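Bustamante Workplace Services
Staff refreshment points: guidance for all floors. Please read the full thread before your next break. 1/11

The revised arrangements for drinks taken at shared tables apply from July. They cover the 40 tables in the Cirnley building, including those in the meeting rooms and the ground-floor lounge. 2/11

Mugs are provided by the company and are kept in the floor kitchens. Staff may use their own, provided these are ceramic and have a handle. Paper cups will no longer be stocked once the present supply of 600 has been used. 3/11

Each table will be issued with one spoon rest. The rest comes as two separate wooden blocks, supplied by Mekik. Set them a short distance apart and lay the spoon across both, with the handle in the notched block. 4/11

Used spoons should go on the rest and stay off the tabletop. Tea and coffee marks on pale surfaces accounted for most of the cleaning requests received by this office last quarter – about 120 in all. 5/11

The blocks are unsealed wood. Wipe them with a damp cloth and stand them on end to dry. They should not be soaked, and they must not be put in the dishwasher. 6/11

Tabletops are to be wiped at the end of each use with the Balto cloths found under the kitchen sink. Abrasive pads should not be used on any table. A mark that remains after wiping may be reported to Facilities by 9 in the morning for attention the same day. 7/11

Drinks should be kept well away from cables, chargers and network equipment. Where equipment is installed beside or below a table, place the mug toward the middle of the surface and carry it away before any cable is moved. 8/11

Departments wishing to request additional rests should write to Edin Gashi, Workplace Services, giving the floor and table number. Requests are reviewed each Tuesday. Replacement spoons may be taken from the kitchen drawer without a request – please return any surplus. 9/11

The spoon rest, a pale surface with equipment close by, and the mug: 10/11
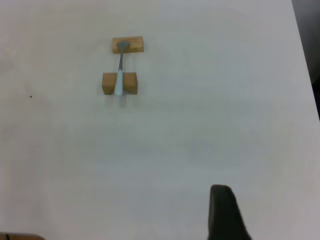
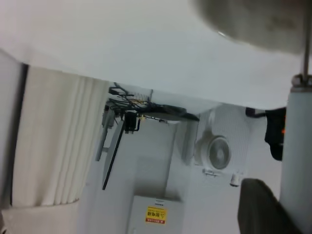
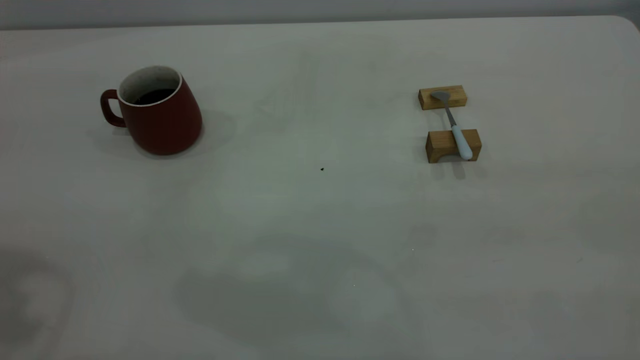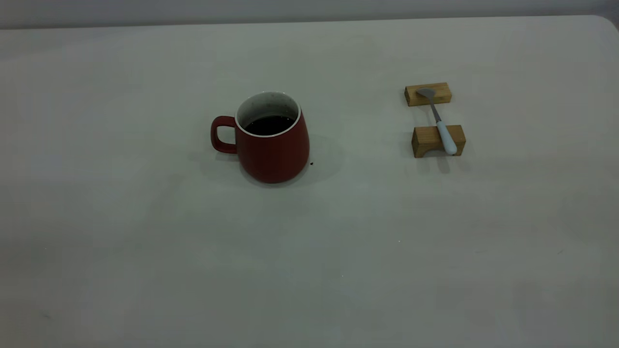
A question received from several departments: may a mug be left on a shared table overnight if it will be used again the next morning? All mugs are to be returned to the floor kitchen by the end of the working day, and any left out will be collected by the evening cleaning staff and washed. 11/11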